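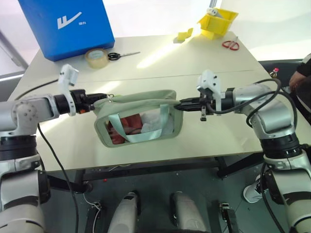

Section 8. Household and bench chores: what to expect

Read this section before you set up your first task. It covers which chores the Prado two-arm unit can do without help, which ones need a person close by, and which ones to leave alone for now.

8.1 Where things stand

Hard objects with a fixed shape are the easy part. Boxes, bins and bottles can be picked up and put down all day with few stops. Fabric is harder. A soft bag changes shape each time it is touched, and the arms have to find the rim again on every try. Expect bag work to be slow. A person can open a tote and look for something inside it in a few seconds. The same job took the unit up to 60 seconds at the Vinholm test bench, and it still needed help on some tries.

8.2 Setting up a bag task

1. Clear a space in the middle of the table. Other items may stay toward the back if the arms will not cross over them.
2. Set the arm speed to Low.
3. Place the bag between the arms with its opening up.
4. Check that the cables on both wrists have enough slack for the full reach.
5. Start the Hold Open routine. Each gripper should take one side of the rim.
6. Wait for the steady tone before going on to the next step of the task.
7. If one side slips, press Pause. Reset the bag by hand and start again from step 3.

Note: A thick or padded rim is easier to hold than a thin one. Clasps and zipper pulls can catch in the fingers. Choose grip points to the side of any metal part.

Note: Straps that fall across the opening are a common cause of failed picks. Move them outside the bag before you start.

Caution: Keep hands off the table while the arms are moving. Press Pause and wait for both arms to stop before reaching in.

Caution: Keep scissors and other sharp tools out of the path of both arms. The unit does not know a blade from a handle.

8.3 Chores by level

Level A, may run with a person in the room: sorting boxes, filling bins, clearing bottles.
Level B, a person must stay within reach of the Pause button: opening bags, taking items out of bags, folding towels.
Level C, not supported: cutting, ironing, anything with hot liquid, packing glass.

Most home users ask about laundry. Towels are Level B. Shirts and fitted sheets are not supported in this release.

8.4 Keeping a log

Write down each run and each time you had to step in. Renato Lumbao's team set the current levels from 400 bag runs, of which 330 finished without a hand on the bag. Send logs to Gwawr Nicholas at the Prellcombe office.

Levels last reviewed 18 December 2025. For gripper finger replacement, go to Section 9.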